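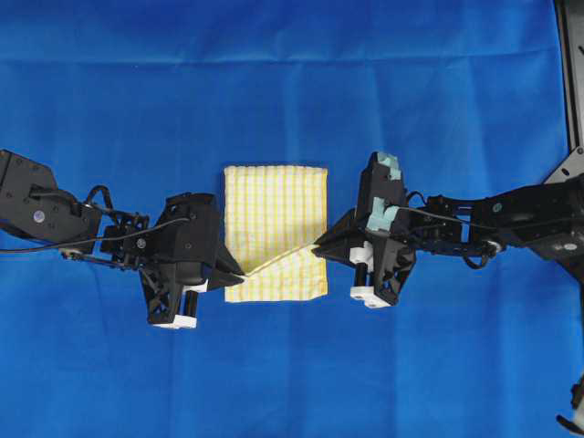
Does Anyone Use the Cloth Napkins? A Term Project on Waste in the Plorbridge Dining Hall

Introduction

Our group of four was assigned the topic "a material in daily life." Two of us wanted denim. One wanted concrete. We ended up with napkins, which is what happens when a group meets at lunch.

The dining hall at Plorbridge switched part of its service from paper napkins to cloth ones at the start of last year. Posters went up. The posters were printed on very thick paper. The claim on them was that cloth would cut down on trash and save money "over time," and we wanted to know how much time, and whether people were picking the cloth ones up in the first place. None of us had ever touched one, which we took as a bad sign for the program and a good sign for the project.

Background

A paper napkin is easy to understand. It comes out of a box, it is used for a few seconds, and it goes in the trash along with the three others you took and didn't need. A cloth napkin has a longer and more complicated life. Cotton has to be grown, and cotton is thirsty. The fabric has to be woven, dyed, cut and hemmed. Then it has to be washed over and over in hot water by somebody who gets paid to do it, or should be.

This means a cloth napkin starts out in debt. It only pulls ahead of paper after it has been used a good number of times, and the number depends on who you ask. The articles we read disagreed with each other so much that we stopped trying to average them. What they shared was the idea that the washing matters more than the making. A napkin that goes in with a full load is cheap. A napkin that gets its own hot cycle because it has gravy on it is a luxury item.

The Plorbridge napkins are supplied by a linen company called Usora, which also does the tablecloths for events. The dining office bought 3000 of them to begin with. We asked why that number and were told it was the next price break.

Method

We did three things.

First, we counted. For two weeks in October we took turns sitting near the napkin station during lunch and marked down what each person took: paper, cloth, both or nothing. We did this with a clipboard. People are much more careful about napkins when there is a clipboard nearby, so in the second week we used a phone and pretended to be texting. The first week's numbers are in the appendix but we did not use them for the results.

Second, we ran a survey. It had six questions and was taped to the tables with a link. We got 60 answers, one of which was a drawing. We counted the drawing as "no opinion."

Third, we did a wash test. We took cloth napkins and a few scraps of plain cotton, stained them with the four most common lunch items (tomato sauce, coffee, mustard and the brown gravy), let them sit overnight, and washed them at two temperatures in the machines in the basement of Tehrani Hall. We graded the stains from zero to five by looking at them next to a window. There are better ways to do this, and they cost money.

Results: what people take

In the week we used, we logged 2477 people passing the station. Of those, 619 took a cloth napkin, with or without paper on top. That is almost exactly a quarter, and it was higher than any of us had guessed. One group member had bet on five percent and had to buy the fries.

The bad news is in the "both" column. A lot of the people who took cloth took paper too. When we asked a few of them about it, they said the cloth one was for their lap and the paper one was for their mouth. Asked what would ever land on the cloth one, they said hopefully nothing. So a share of these napkins is being carried to a table, unfolded, admired and sent to the laundry clean.

Placement mattered more than we expected. Halfway through the week the paper dispenser closest to the door ran out and stayed empty through one whole lunch. Cloth use jumped that day. There was no poster involved.

Results: what people say

Most people in the survey said they were in favor of cloth napkins. Fewer said they used them. The most common reason for not using them was "I don't know who had it before me," followed by "I forgot they were there." Several people asked for darker colors so the stains wouldn't show. One person wrote a full paragraph about the forks.

We also asked where people put the napkin when they were done. The correct answer is the bin by the tray return. Only about half knew this. Other answers included the trash, the tray and "my backpack, sorry."

Results: the wash test

Coffee came out at both temperatures, which surprised us. Tomato sauce came out almost completely in hot water and left a pink shadow in warm. Gravy was fine. Mustard does not come out of anything. Our mustard samples went in at a five and came back at a four, and one of them seemed to have shared with its neighbors.

The raw edges on the scraps frayed, since we hadn't hemmed them, and one scrap came back noticeably smaller. The hemmed napkins held their shape through all our washes. We only had time for eight, though, so we can't say anything about how they look after a year.

Problems with the project

We lost some data. A page of tally marks got left on a tray and went through the tray return. The machines in Tehrani Hall don't say what temperature "hot" is, so we can't either. Our stain grades were given by four people who did not agree about pink.

We also tried to find out how many of the original napkins were still in use. The dining office checks stock once a year, using software called Pivska, and the last entry was from before the program began. They let us look in the storage closet, but the shelves were shared with the event linens and we had been asked not to unfold anything.

Recommendations

Move the paper dispensers farther from the door. Put a sign on the return bin that can be read from the trash can. Ask Usora about a darker color the next time an order goes in, preferably mustard.

The tally sheets and survey answers are in the appendix, including the drawing.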